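Budget for the second year first

Cutham's kitchens put in their equipment request for August, and the line for a pair of robot arms takes up half a page. The line for everything else takes up two words: "sundry costs." I think the proportions are wrong, and I have told the planning group so.

The arms are the easy part to price. Lavier sends a quote, Wang sends a lower one, and we argue over the difference, which this time came to $461. Meanwhile the trays and plates have no line at all, and neither do spare fingers, cables, or the hours somebody will spend setting the thing up again when the dish size changes. At Stastbridge they set aside $800 for the first year of small parts and had spent it in 14 weeks.

My proposal is simple. Price the job before the machine. Write down what has to be on the table, who lays it out, who cleans it afterward, and what happens on a day when one arm is down. Then ask for quotes. If the total is too high, buy later – the kitchen has managed without so far.

Plating is close work with little room to spare, two grippers and a single plate of food between them, and it should be costed at that scale.

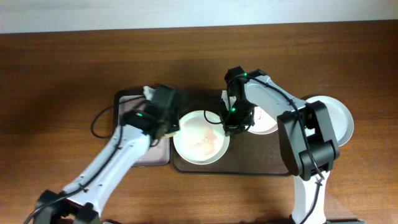 Vega Herrero replied that waiting has a price too, and that a year of careful costing is a year in which the staff learn nothing about the equipment. She would buy one arm now, out of the current budget, and put the second off until the small-parts bills are in.

I could live with that, provided the bills go on their own line.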